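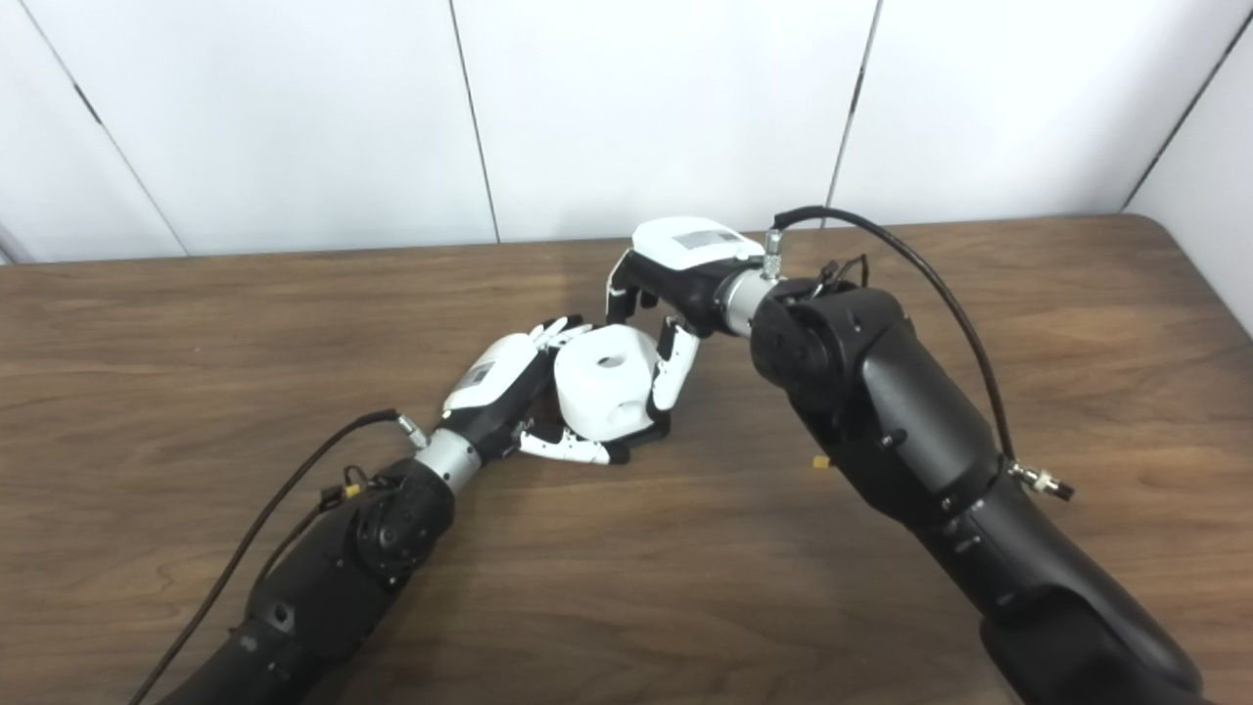 Are two-handed machines ready for small-parts work?
Automation and Handling > Bench tasks

sberge
We make replacement fittings for kitchen appliances at Trindo. Roughly 1000 pieces a shift go through hand sorting: pick up, turn over, check the bore, put in the tray. I have been asked whether a pair of arms with fingered hands could take over one bench by April. My instinct is no. I would like figures from anyone who has tried.

raghda_s
We ran 73 picks of a moulded housing at Bettencourt, with two hands, and 46 ended with the part in the tray the right way up. Most of the failures were in the turn. Lifting was fine. Passing the part from one hand to the other while keeping track of which face was up was the weak point.

T. Mach
What was the cycle time? 46 out of 73 is poor, but if a failed pick only costs a retry it may be tolerable overnight.

raghda_s
Slow. A person does the turn in under a second. I did not time the arms properly, so I won't quote a number. A failed pick was not always a retry either. Some parts went on the floor.

Deolinda T
I disagree with the premise. For one part number you want a bowl feeder and a two-jaw gripper. Fingers add joints, cables and calibration, and sorting needs none of them.

sberge
We have seven part numbers on that bench and they change weekly. A bowl feeder for each is what we priced last year, and it was refused.

Madalena P
Size matters more than the number of part types. A chunky rounded block can be held between two hands with a lot of error in the pose. A flat black fitting lying on the table is another matter: the fingertips have to get down to the tabletop and close on an edge.
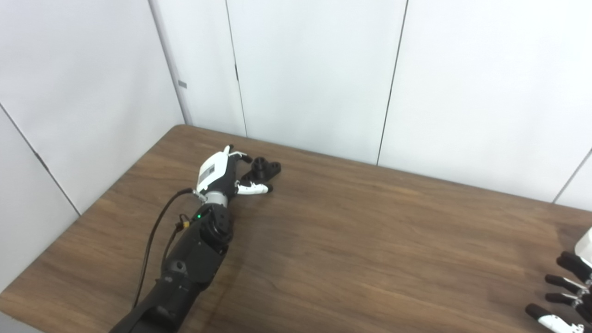 Re: low parts on a hard surface

T. Mach
Agreed on flat parts. A foam mat helps, as the fingertips can press in slightly below the flange. Glossy black plastic is also bad for depth cameras, so check that first.

Deolinda T
So now it is a mat, a special camera and a slow cycle. The same people told us at Culutico that laundry folding was nearly solved.

Madalena P
Folding is harder. Cloth has no fixed shape. A rigid fitting with a boss in the middle at least gives you something to grip.

sberge
Thanks. I will ask for a trial on the two largest parts only and leave the flat ones with the operators. Raghda, which face did you start from?

raghda_s
Bore up. Try bore down as well, we never did.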